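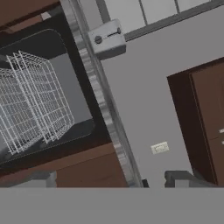

Records retention check, Gonddale Public Records Office
Message archive, November round, with comments from the reviewer

1. Staff phones are enrolled in the Clikineo archive before they are handed out.
Yes. One phone for the press desk was enrolled the day after. Corrected.

2. Text messages are copied to the archive every night.
Partly. The log shows 28 nights without error and one night with no copy. The messages of that night were found on the phones and added by hand.

3. Sample of messages can be opened and read.
Yes. I asked for 1000 messages and 158 of them had attachments. All attachments opened, but four were very slow.

4. Deletion is blocked when a legal hold is active.
Yes. Tested on the Drirnen account, which has a hold from the city council inquiry. The delete button is still shown to the user – this is confusing and should be changed.

5. Phones returned by departing staff are kept until the archive is confirmed.
No. The form has no place for this confirmation, so I could not check it. Please add a line with date and signature.

6. Requests from newspapers and residents are registered the same day.
Yes, for the ones I looked at. Two requests about the Ikeda Street contract have the same number. Please renumber the second.

7. Backup copy is stored in a different building.
Yes. Key list is old and needs an update.

Result: passed with remarks. Points 2 and 5 to be checked again next round.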